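13 October 2024
Viorica Nedelcu

Back on the Grarnix invoicing plugin for the Teltberg shop. Left it alone since August and of course I'd forgotten where I put everything!

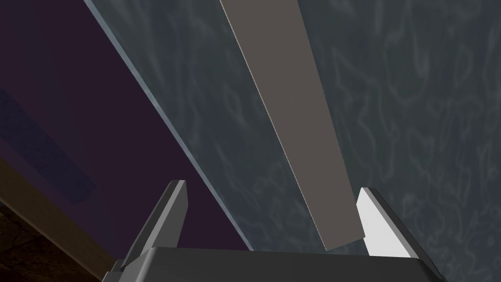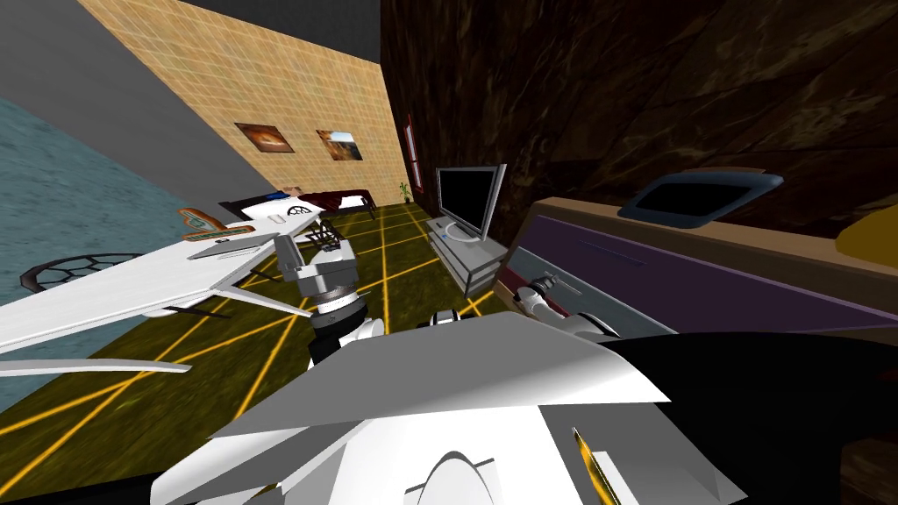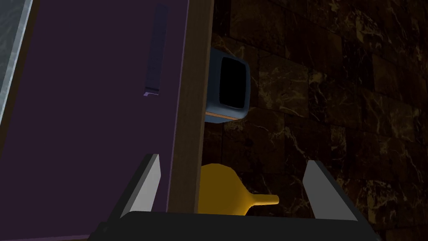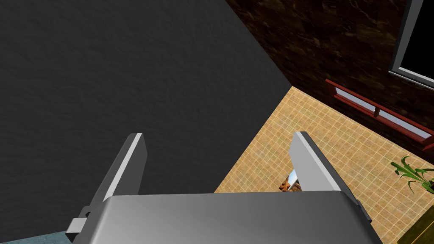 Rendered views, all from the one place.

Ran 670 test orders through (card and bank transfer mixed) and 633 came out with an invoice attached. The rest sat in the queue, nearly all of them with a discount code on. Kos reckons it's the tax rounding, I'm leaning towards the Vamen template, which still has the old VAT line in it. Swapped it on four orders and they went through fine. Doing 19 more after lunch.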